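# Griketti 开放日参观记录：控制软件部分

2019年3月

我的中文不是母语，有些地方可能写得不太自然，请大家原谅。这篇主要写软件，硬件我懂得不多。

开放日是星期四，上午九点半入场。我从火车站坐公共汽车过去，下车以后还要走一段上坡路。门口登记比较慢，我进去的时候第一场讲解已经开始了。

## 双臂工作台

讲解的工程师先介绍他们的控制程序，名字叫 Muvico。它分成两层：下面一层只管关节，按固定周期发送目标角度；上面一层是规划，速度慢得多，每次给出一小段动作。两层中间有一个缓冲区。如果上层的结果来晚了，下层就继续走完旧的那一段，然后减速停住。我问为什么不直接让上层控制关节，他们说以前试过，手臂抖得很厉害。

两只手臂是两个独立的进程，共用一个时钟。他们以前的版本没有共用时钟，所以左右两边的记录对不上，最多差了70毫秒。现在每条消息都带时间戳，回放的时候按时间戳排列。

桌面上铺着有蕨类叶子和橙色小花的布，墙纸也有很密的花纹。对感知程序来说，这样的背景比白桌子难得多，分割的时候容易把花的边缘当成物体的边缘。右边的夹爪夹着一块浅蓝色的海绵，左边的夹爪空着。海绵是软的，夹紧以后形状会变，所以他们不用固定的三维模型，只估计抓取点和大概的朝向。
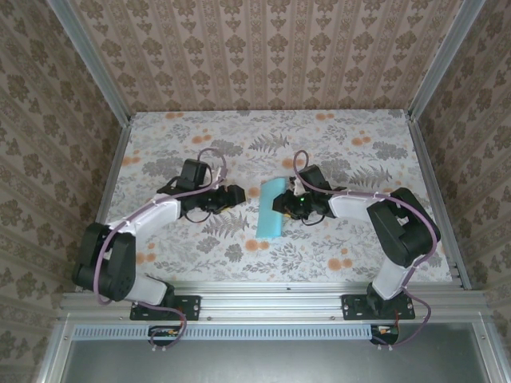
## 感知和标注工具

第二部分在屏幕上看。感知模块叫 Hineck，输入是彩色图像，输出是每个物体的轮廓和一个可信度。可信度低于门限的时候，规划层不会收到这个物体，手臂就等下一次结果。

我觉得最有用的是回放工具。它把图像、关节角度和规划结果放在同一条时间轴上，可以一格一格地往前走。工程师打开了一次失败的记录，很快就找到了问题：夹爪遮住了物体的一部分，Hineck 把剩下的部分当成了一个新的、比较小的物体。

他们现在一共有3,041段记录，其中大约700段有人工检查过的标注。没有检查过的不用来训练，只用来找错误。标注的格式是普通的文本文件，我认为这个选择很好，换工具的时候不会太麻烦。

遮挡的问题，他们用“记忆”来处理。夹爪盖在薄片上面的时候，程序保留遮挡以前的轮廓，再用桌面的位置做约束。对平放的东西，这个办法比较稳定，因为高度几乎不变。如果薄片被推动了，记忆就错了，必须等夹爪离开以后重新看一次。

另外还要检查两只手臂会不会碰到。规划层给每个连杆包上一个简单的胶囊形状，算两边最近的距离。线缆没有包括在这个模型里面，他们说以后会加。
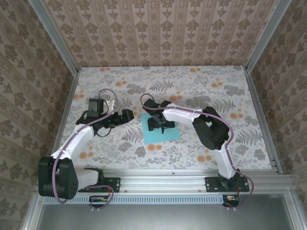 Morgan 留言说，他那边的项目也用过类似的记忆方法，问题是保留多久很难决定：时间太长，程序会相信一个已经不在那里的轮廓；太短，又会回到您写的“新的小物体”那种错误。他最后改成按夹爪的位置来决定，不按时间。

谢谢 Morgan 的意见。我后来发邮件问了 Griketti，他们回答说现在是按帧数，52帧以后就清除。按夹爪位置的办法他们也考虑过，但是需要手臂和相机之间的标定很准，他们打算四月重新标定以后再试。

去参观的朋友请注意，讲解的幻灯片在出口旁边的桌子上可以领纸质版，网站上没有。回放工具的部分在第14页以后。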